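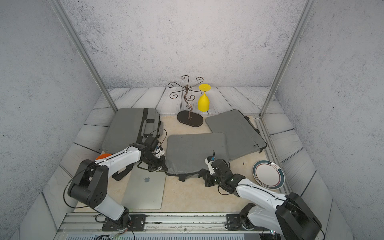 ## 4. Putting the laptop in its bag

This section is for the Kundura grey bag with two carrying handles. Please close the laptop and remove the charger before you start.

1. Clear a space on the table. Move cups and plates to one side.
2. Lay the bag flat and look for the zipper pulls.
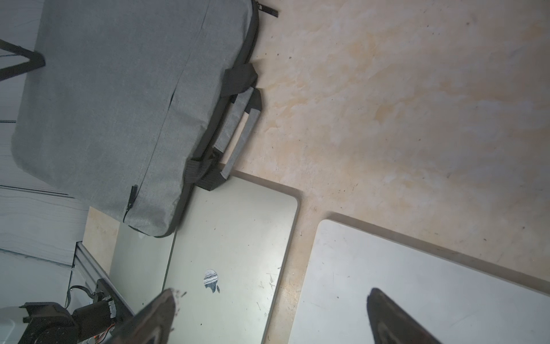 3. Open the zipper slowly, along the full length. Keep the strap and the handles away from the teeth.
4. Slide the laptop in with the lid facing up - do not push if it stops.

**Caution:** Do not lay a full bag on top of another laptop. The lid can get scratches.
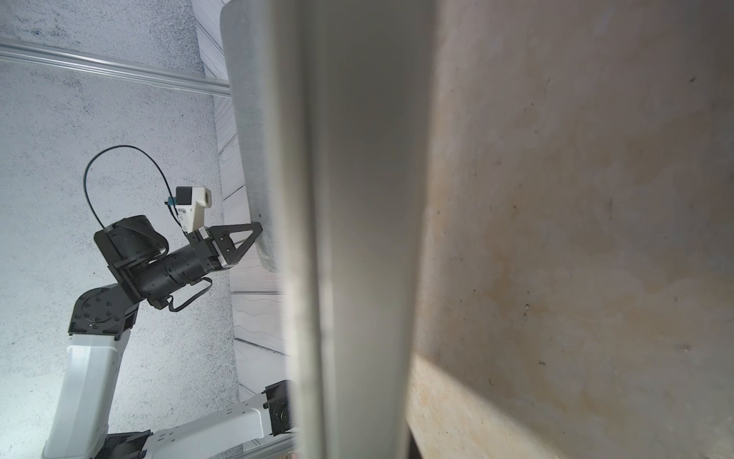
5. Close the zipper and lift the bag by both handles together.

### 4.1 Keeping several bags on one table

Bags may overlap when they are empty. Full bags must lie side by side, at least 9 cm from any glass.

**Note:** Glasses can hang on the rack or stand upside down beside it. Take care that no shoulder strap goes round the rack - it can pull it over.
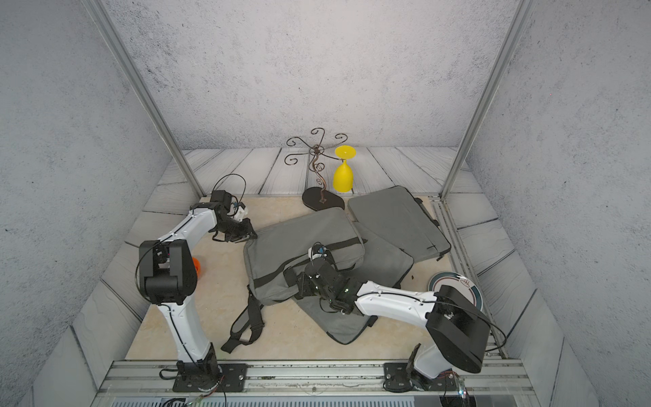 ### 4.2 Spare parts

For a new shoulder strap, ask Geraghty for part 751.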